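April - Flera bench, notebook entry, started 9:30

Picking up from the rules draft Wondimu sent around. He wants the pick-and-place practice written down before Nahom and Feven start taking their own shifts, so today was mostly running the draft against real picks and marking what doesn't hold up.

Rule 1, reach-in. The draft says no hands over the counter while the arm is enabled. Fine, but it says nothing about paused. Paused is still enabled on our controller. Changed the wording to "drives off, light out." Meron agrees. Érica wants the key pulled too. Left that open.

Rule 2, speed. Draft had one limit for everything. I split it: normal speed for travel, 30 mm/s for the last stretch down to the counter. At that speed I can get to the stop button before the fingertips reach the stone. Checked it six times with the Kuroda foam block under the gripper and was happy with it.

Rule 3, force. Nothing in the draft. Added: grip force goes in the log before the first pick of a session, and it doesn't get changed mid-session without a new log line. We lost most of run 377 to this last month. Two people had adjusted it and neither wrote it down, so the slip numbers from that run can't be compared with anything.

Rule 4, stop before close. New. With the fingers open on either side of the part, hold, look at the wrist view, then release the close command by hand. Applies to new objects and to the first pick after any change to the fingers. Once an object has a clean record the hold can be dropped, but the person who drops it signs for it.

What to check during the hold:
- part lies between the fingers, long axis close to parallel with them
- counter visible on both sides of the part
- neither fingertip resting on the part
- anything else in view is well outside the closing path
- shadow on the counter is not being read as an edge by the detector (Hedar had this trouble with their gray trays)

Pink marker, white end cap up the view, fingers open and not yet clamped. Round black item at the far right is well away from it, so okay to close under rule 4.

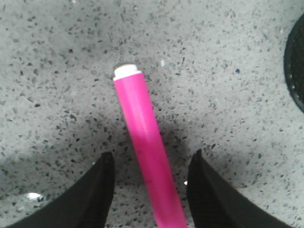 Rule 5, log lines

One line per pick attempt, including the ones stopped by hand. Draft said failures only. I don't want that - we need the total or the failure count means nothing. Object, force, speed, hold yes/no, initials. The Mastance sheet has room for 1000 lines, enough for now.

Still open: key removal (Érica), who signs when two people share a shift, and whether rule 2 needs a separate number for glass. Wondimu gets the marked-up copy tonight. Feven to read it cold and tell me which parts she can't follow.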